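Visit to the Cadstead Test Hall, Sep 21, 2026

Members of the Strachan working group visited Cadstead to review how the site applies its rules for shared robot cells. Staff presented the Stidance checklist, which has 33 entries and must be signed by two people before an arm is powered. The log held 2,947 completed runs. The group asked that speed limits be posted at each cell and that boards be fixed to the table before any sorting trial. Clolitz will receive the written findings, and a second visit is planned for November. 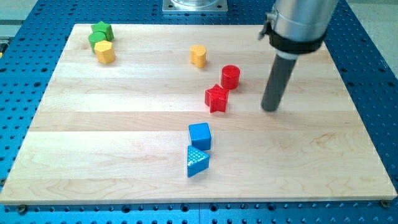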